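Keeping a paper address book

June 13, 2022

I bought a new address book last month and have been copying the old one into it, a few pages each evening.
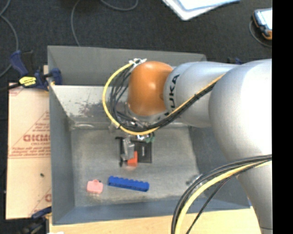
Debora Piras wrote after my last post that she gave up her own address book years ago and has never missed it. Her phone holds everything, she said, and when somebody moves she changes one line and is done. She asked what I get out of doing it by hand. I told her I would write a proper answer, so this post is mostly for her.

The old book is a green one with a cloth spine. I got it when I moved into my first apartment on Hotard Street, and my mother filled in the first page with the relatives she thought I would forget. Her handwriting is still there under A. She wrote everybody in by first name, so Aunt Alice is under A and so is Uncle Art, and their son is under P for Peter, although they all lived in the same house. I went on with last names after that. The result is that the family is filed one way and everyone else is filed another way, and I have never had trouble finding anyone.

The trouble was space. M was full before I was thirty. After that the M people went on the N pages, and when those filled up I used the blank sheet inside the back cover. X and Z were clean, so Q through Z had plenty of room and nobody to put in it. Whoever lays out these books gives every letter the same number of pages. The new one is a little better. It puts X, Y and Z together on one tab and gives two extra leaves each to M and S.

I paid 20 dollars for it at Jevoletti, the stationery store next to the bakery. They had two sizes. The small one fits in a purse, but the lines are too close together for my writing, so I took the large one. It stays in the kitchen drawer and doesn't need to fit in anything. The paper is thick enough that ballpoint doesn't show through. Felt tip does. I tried one on the last page before I started.

I write the names in pen and the addresses in pencil. Carola Meinecke taught me that when we shared an office. People mostly keep their names, she said, and they mostly don't keep their addresses. Carola herself has five addresses in my old book, the first four crossed out in ink because I hadn't learned yet. She also changed her name once and changed it back, so in her case the rule didn't hold very well.

Copying is slow. I thought I would be through it in a week. What takes the time is deciding who goes in. There are people in the old book I can't place at all. Under F there is a Debora Farina with a street and an apartment number and no town. I have thought about her for several days. She may have been in the evening bookkeeping class, or she may have been the person who bought my sofa. I copied her in anyway, in pencil, name and all.

Then there are the people who have died. I didn't know what to do about them and I put off the letters where I knew they would come up. My first plan was to leave them out, which is the sensible thing, as you can't mail them anything. I got as far as my godmother at 738 Villa Road and stopped. I knew that address by heart before I knew my own. We drove there every July when I was a child and I wrote it on thank-you notes for years. In the end I kept the old book. It is in the closet with the photo albums, and the new one has only the living in it. That seems to work, though I notice I have been to the closet more than once.

Some of the entries have other things written next to them. Birthdays, a shoe size, the name of a dog. Beside one cousin I had put "no nuts" and beside another "call after supper." I copied the nuts. The supper one I left off, because he has been retired for a long while and will answer at any hour. There was a recipe for pickled beets across the whole of the U page and I moved that to a card.

I asked a few people to check what I had for them. I did this by postcard, which is more trouble than sending a text, but I had a stack of cards to use up. Amedeo Palumbo sent his back with the zip code corrected. I had had two digits switched for the entire time he has lived there, and every Christmas card had reached him regardless. Lesego Msimang wrote that the address was right but would be wrong by the end of summer, so she is the only person in the book with nothing filled in under her name yet. She got three lines and they are waiting.

So, Debora, to answer the question. Part of it is habit. I like having it in the drawer when I sit down to write cards, and I like that it opens flat on the table next to the stamps. I do have numbers in my phone, and for calling people I use those. But the phone only ever shows me the person I went looking for. With the book I go past the others on the way. Looking for the plumber last winter I passed a woman I used to swim with, and I wrote to her that night, and we have had lunch twice since. I wouldn't have typed her name in.

The other part is that I lost a phone once, in a parking lot, and it took me most of a year to get everyone back. A few I never did. You will say it is all stored somewhere now and comes back by itself. That may be so. My sister says the same.

I have done A through R. S is long, mostly because of my husband's side, and I am saving it for the weekend, when the kitchen table is free. I also still need to find out what Soltoline Court is called these days. They renamed it when they put in the new road, and two of the S people live on it. If anyone reading this knows, leave a comment, or you can send me a card. You have the address.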